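Residence Journal, Dolluvstead House
Entry for November, second week

The morning was given to the sorting of the property store. The House holds 1682 articles on its register, most of them acquired before the present staff took office, and the register has not been compared with the shelves for 4 years. Mr. Lemaire had asked that the household goods and the imitation foods be dealt with first, as the Pedwood company has requested a loan of table dressing for its winter production and must have our answer before the end of the month.

I opened the store at 8:15. The heating had been left at the night setting and was raised. Mr. Brunet arrived shortly afterward with the register sheets, which he had printed in large type at my request. We agreed to follow the order of the register and to set aside anything without a tag for a decision in the afternoon. I record here that the tags supplied by Chauvin last spring have not held. The adhesive dries out and the tags are found on the floor of the cupboard. I have written to the firm once on this matter and will write again.

The first cupboard contained linens and was completed without difficulty. Two tablecloths are stained beyond use and were entered for disposal. The second contained crockery, of which the register claims 73 pieces. We found 71. Mr. Brunet is of the opinion that the missing saucers went to Bremivura with the exhibition of two summers ago and were never returned. I have no paper to support this and have entered them as missing.

We then turned to the mixed articles. These have always been the least satisfactory part of the store. Over the years the practice has been to place in them whatever did not belong elsewhere, and the register follows suit with such entries as "various, kitchen" and "various, other." Grapes are entered under both headings. I have asked that the word "various" no longer be used.

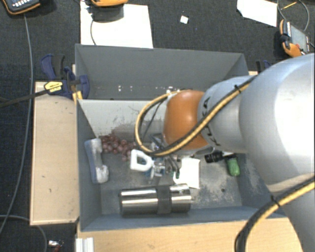 Mixed articles, with grapes.

The grapes are of the dull reddish-purple kind and are to be entered under table dressing, where Pedwood will look for them. Mr. Lemaire came down at 11:00 and was shown the progress made. He asked whether fruit of a brighter color might be had for the loan, the lighting at Pedwood being rather low. I replied that the purchasing allowance for the year is spent and that the company may supplement our articles with its own if it wishes. He accepted this. He also asked that long objects no longer be stored with the fruit, and I have noted the instruction.

There followed some discussion of handles. The register lists several without saying what they belong to, and Mr. Brunet proposed that they be disposed of. I did not agree. It has happened before that a handle was thrown out and the article it belonged to was found the following week. Handles will be kept for one year, in a place of their own, and reviewed next November. Mr. Brunet asked that his objection be recorded, and it is recorded.

Luncheon was taken at 12:30.

The afternoon was less productive. The untagged articles proved more numerous than expected, and each required a search through the older register, which is handwritten and in places very faint. We identified a brass bell, a pair of candle snuffers and a wall clock without hands. A carved box remains unidentified. It may be the one described in the older register as "gift, small, from the east wing," but the measurements do not agree, and I am unwilling to enter it on that basis alone.

At 3:30 a telephone call was received from Pedwood regarding collection. They wish to send a van in the morning hours and were told that the courtyard gate is not opened before 9:00. They asked also about insurance. The terms are those of the previous loan, and a copy will be sent to them with the list of articles.

Work ended at 4:45. The store was swept, the heating returned to the night setting, and the key signed back into the office. The register sheets as corrected are in the upper drawer of my desk, with Mr. Brunet's notes clipped to the back. He will prepare the clean copy.

Matters outstanding: a second letter to Chauvin concerning the tags; an inquiry to Bremivura concerning the saucers; the loan list for Pedwood, for Mr. Lemaire's signature; shelf labels for the third and fourth cupboards. The hinge on the fourth cupboard is loose and should be seen to before anything heavy is placed on the door side.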